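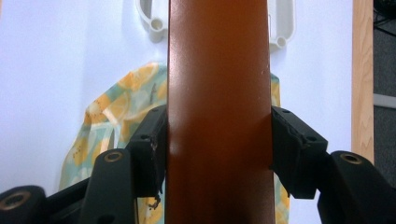 Can a machine do the chores in an ordinary house yet?
Bits of them, slowly, and only where somebody has shown it the job a great many times first.

I'm Ching-wen Man and I look after home sessions at Nellix, a small outfit in Jurham. We're trying to find out which household jobs a machine could take off your hands and which it makes a complete mess of. So far it's fair at putting cups away, poor at towels and hopeless with a fitted sheet (so am I, to be fair).

I need 28 people who'll do their normal chores using a hand-held gripper in place of their fingers. You squeeze, it closes, you get on with things: opening cupboards, taking something down off a hook, hanging it back up, wiping the side. It feels daft for the first ten minutes and then you stop noticing! We've got 2,953 goes recorded from the last round and I'd love a lot more from kitchens and hallways that aren't mine.

You don't need to know anything about computers. You do need to be over 18, live within a bus ride of Jurham and be all right holding a tool for an hour with breaks. Left-handers very welcome, we had hardly any last time. Please don't tidy up specially. A tea towel on a peg behind a door is just the sort of thing we're after, and a show home is no use to me at all.

It's four visits, two hours each, and we pay £400 for the set. If you have to drop out you still get paid for the visits you've done. Everyone in the house needs to be happy with us recording, and we'll go through the form together before we start.

There's a part-time job going as well, three days a week, going out with the kit and helping people get the hang of it. You'd be working with me and with Uvau, who build the grippers. Driving licence needed, patience more so.

For either one, ring the Jurham office or fill in the form on this page by Saturday, April 11, 2026. Tell me which chore you hate most, I read them all.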